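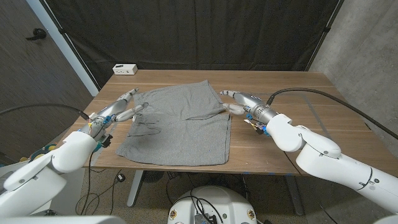 Bimanual cloth regrasp, planner keeps re-solving the same corner
Our regrasp planner has a problem with partial folds and I have run out of obvious things to check. Setup is two arms with humanoid hands, head camera only for the cloth, joint states at the usual rate, and a learned keypoint model feeding a sampling planner. The task is flattening and folding single garments. Any time there is a turned-over flap like the one along the upper right of the grey cloth, the keypoint model puts the top right corner on the fold edge, the planner accepts it, and the right hand goes in to pinch two layers when it should have one. Then the state estimator says the garment is unfolded, the planner disagrees with its own prediction, and it asks for the same corner again. I have a log with 513 planning calls in a single session, most of them for that one corner.

What I have checked so far:
Extrinsics between head camera and both wrists. Residual is small and doesn't change with arm pose.
Time sync. Joint states and images agree to within a control tick.
Keypoint confidence. It is high on the wrong corner, so gating on it does nothing.

Planner is Mulder, the release from April, stock cost terms except for a collision margin between the two forearms. Happy to post the config.
posted 2026-03-04 by tickrate

---

hollow_shaft wrote:
Post the config. Specifically the part that decides when a grasp has failed. Stock Mulder marks a grasp as failed only if the fingers close past a threshold. If you pinch two layers, the fingers stop early, the grasp is "good", and the planner never adds a penalty for going back there. That would give you exactly the loop you describe, whatever the keypoints are doing.

---

tickrate wrote:
Relevant section:

grasp_success: closure_only
closure_min: 0.2
retry_penalty: on_fail
replan_on: state_mismatch
arm_margin: 0.09

So yes, closure only. The mismatch triggers a replan but no penalty gets written.

---

hollow_shaft wrote:
There you go. Change retry_penalty to on_mismatch and it will at least try somewhere else.

---

quietbus wrote:
It will try somewhere else and be wrong there too. The penalty is a bandage. The perception output says "corner" where there is a fold, and every module after that is working from a false state. I would fix the label set before touching the planner. How were the corners annotated in your training data? If the annotators clicked the outermost visible point in each quadrant, the model has learned "outermost point in quadrant", and a fold edge satisfies that perfectly well. High confidence is what you would expect.

---

tickrate wrote:
Four quadrant points, outermost visible. We took the convention from the Skosholm set so we could pretrain on it.

---

quietbus wrote:
Then that's your bug. Skosholm garments are all spread out before the first frame. The convention works there and fails on anything with a flap. You need at least two classes, garment corner and fold vertex, and preferably an edge label as well (hem, seam, fold).

---

hollow_shaft wrote:
I don't agree that perception has to be fixed first. You will never get a head camera to tell fold from hem reliably on plain grey knit. There is almost no texture, the wrinkles are as strong as the fold in places, and seams show up as thin dark lines if they show up at all. In the picture at the top I can't say with confidence whether the lines in the left half are stitching or creases, and I'm a person who owns shirts. A planner that assumes the corner class is right will be brittle however good the labels get. It has to reason over the possibility that it's holding two layers.

---

quietbus wrote:
The fold in that picture is darker than the surrounding cloth and it runs on a diagonal. A hem doesn't do that on a garment lying flat and more or less rectangular. There is a usable cue. You can throw it away if you want, but it's there.

---

hollow_shaft wrote:
It's darker under that lighting. Move the lamp and see.

---

nullspace_ned wrote:
Both of you are right about part of it. We do towels and pillowcases, different hands, similar planner. What helped us was keeping more than one hypothesis alive. The perception side outputs two candidate states, "corner is a corner" and "corner is the end of a fold", with weights. The planner picks the action that separates them soonest. In practice that's a small lift of a few centimetres, look, then commit or release. One layer drapes differently from two and even a poor model can tell once the cloth is off the table.

Cost is one extra motion per grasp. We skip it if one hypothesis is above 0.9.

---

tickrate wrote:
How do you handle the weights when the model is confidently wrong? Mine would put nearly everything on "corner is a corner" and skip the lift.

---

nullspace_ned wrote:
Temperature scaling on a held-out set that contains flaps. If the held-out set has no flaps, the calibration is meaningless, and from the sound of it yours has none. So you do need some relabelling. You don't need the full edge taxonomy quietbus wants.

---

quietbus wrote:
I'd settle for the two classes. Edge labels can wait.

---

brakeline wrote:
Side question about the arm margin. Why is it that large? With both hands working the far side of the cloth and the elbows out at the sides of the view, the forearms are nowhere near each other. A margin of 0.09 on the forearm pair will cut away most of the crossing grasps, and a crossing grasp is often the right one for undoing a flap: left hand holds the body of the garment, right hand takes the flap edge from the inside and pulls outward.

---

tickrate wrote:
Cables. The collision model has the links and hands and nothing else. There's a cable looping off each arm near the hand and the planner has no idea they exist. At 0.02 we snagged the right one on the left wrist during a crossing motion. Raising the margin was the quick fix.

---

brakeline wrote:
Then model the cable as a swept capsule attached to the wrist link and put the margin back. The capsule doesn't have to match the real shape, only contain it. You are paying for the cable on every pair of links at the moment, including ones it can't reach. My guess is that the planner prefers the top right corner so heavily because most of the alternatives are pruned before they are scored. Dump the candidate list before and after collision filtering and see how many survive.

---

tickrate wrote:
Ran that on one of the looping states. Nine candidates survive filtering, all of them on the same side of the garment. With the margin at 0.02 and no other change the list is far longer and includes two grasps on the flap edge itself, left hand pinning. I haven't executed those, only planned them.

So the loop had three causes stacked up: the corner label, the missing penalty, and the pruning.

---

hollow_shaft wrote:
And the penalty is the one you can change today.

---

quietbus wrote:
And the one that hides the other two. If you switch to on_mismatch now, your logs will look better and you'll lose the easiest signal you have for finding mislabelled folds. Save the current logs first. Every repeated corner request is a free training example with a known bad label.

---

hollow_shaft wrote:
Fair point about the logs. I'd still switch it.

---

mothballed wrote:
Does anyone use fingertip torque to tell one layer from two? With humanoid fingers you have a position at stall, and two layers of knit should stop them a little earlier than one.

---

nullspace_ned wrote:
Tried it with a stiffer gripper. On thick towels it worked. On T-shirt weight knit the difference was inside the backlash of the finger joints. Might be better on your hardware, I wouldn't plan around it.

---

brakeline wrote:
Same result here. It also changes with where on the finger pad the cloth sits, and you don't control that well enough when pressing down onto a table. The table contact swamps everything until you lift.

---

mothballed wrote:
Right, then it only becomes useful during the test lift, at which point you have the camera anyway.

---

tickrate wrote:
Plan, in order:

1. Archive the existing logs and pull the repeated requests for relabelling with two classes, corner and fold vertex.
2. Wrist capsules for the cables, forearm margin back to 0.02, starting at reduced speed.
3. retry_penalty to on_mismatch, with the penalty decaying so that a corner isn't blocked for the whole episode.
4. Two hypotheses and the test lift once the calibration set has flaps in it.

Viewing is through Sketuvel, so I can overlay both hypotheses on the head camera stream without writing anything new. If somebody has a Mulder cost term for the information gain from a lift I'd prefer to reuse it.

---

nullspace_ned wrote:
Ours sits on top of Villa, a different planner, but the term itself is short and doesn't depend on much. It takes the two predicted silhouettes after the lift and scores by how little they overlap. Silhouettes come from a coarse mesh sim, nothing fancy. I'll strip out our types and attach it here.

One warning: cap the lift height. Uncapped, the term will always ask for the highest lift the arm can reach, and the rest of the garment slides on the table while it's being dragged up. Ours is capped at a quarter of the garment width.

---

tickrate wrote:
Thanks. Cap noted. I'll reply with the candidate counts after the capsule change.

---

brakeline wrote:
Include the dumps from before filtering as well, please. The surviving list doesn't say what was thrown away.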